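Ticket 3843: Tidy-up task stalls on small items, sim only
Project: Tudus / household chores
Component: grasp selection
Priority: normal
Status: open, workaround in place
Reported by: Julián Herrero

Summary

Clearing small mixed items off a light surface works for the first few picks and then the planner goes quiet. No crash, no error, the arm just hovers and re-plans until the episode times out. Same build (Rondgate branch, February merge) does the big-object chores beautifully, so I'm filing this with a grin on my face. A year ago we couldn't get as far as this bug!

Steps to reproduce

Load the tidy-up set, pick any layout where the items sit close together, run with default settings. Out of 100 episodes, 6 hung for me. Seed 292 does it every single time, so please use that one.

Expected: arm picks an item, drops it in the bin, goes back for the next.
Got: arm comes down over the cluster with the jaws open, stops, backs off, comes down again.

Log, 9:40

First guess was the gripper opening. With the jaws wide, each finger needs its own bit of free space to land in, and when two items are touching there isn't any. The planner scores every approach as a collision and throws the lot away. Narrowed the pre-grasp opening in the config and reran. Better on most seeds, no change on 292.

Log, 11:15

Turned on the debug overlay for the segmentation. Now we're getting somewhere. Items that overlap from the wrist view are being merged into one blob, and the blob is wider than the jaws can open, so the planner decides there's nothing graspable. From its point of view it's quite right. Any person would just take the top thing first without thinking (my daughter was doing that at two, and she threw it across the room afterward, but still).
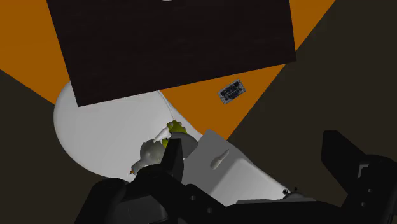
Tried lowering the merge threshold from the Vasilakis preset. Blobs split properly, but then one rounded item got split into two "objects" along its own shading, and the arm tried to pick up half of it. I laughed out loud at my desk. Put the threshold back halfway.

Log, 1:30

Asked on the channel whether anyone had seen this on hardware. The Fullberg team have, on their bench for sorting loose parts, and their fix is lovely: if no grasp scores above the cutoff, close the fingers and give the pile a gentle nudge sideways, then look again. Two nudges at most, then skip to the next area. They said it brought their stuck runs right down, and it's maybe forty lines of code.

Ported it over lunch. Reran seed 292.

It went in, poked the pile, looked again, and took an item. Then another! It finished the episode with time left. I've watched the replay more often than I should admit on a ticket.

Log, 3:50

Full rerun of the 100 with the nudge on and the halfway threshold. No hangs. Two new failures of a different sort, where the nudge pushed an item off the edge and out of reach. That needs its own ticket, I think, with a check on distance to the edge before pushing.

Workaround for anyone blocked

Set nudge_on_fail to true and max_nudges to 2. Leave the pre-grasp opening at the narrower value. Don't touch the merge threshold unless you're also logging the masks, you'll want to see what it's doing.

Comment (J.H.)

Somebody asked in review whether this means we can tell people the robot tidies up. In sim, with known items and good light, I'd say yes, it tidies, slowly. A real kitchen counter at the end of the day is another matter: wet things, soft things, things you shouldn't push at all because they're full. I'd let it loose on a toy shelf long before I'd let it near glasses. But the part I used to think would take years, sorting out what to grab first when everything's in a heap, got a good deal easier today with a shove and a second look, and I'm really excited to try it on the arm.

Still to do

Edge check before a nudge (new ticket).
Repeat on hardware once the wrist mount is back.
Ask Fullberg whether they vary the nudge direction or always push the same way. Ours is always left, and I'd guess that's why the two failures look so alike.

Leaving this open until the hardware run.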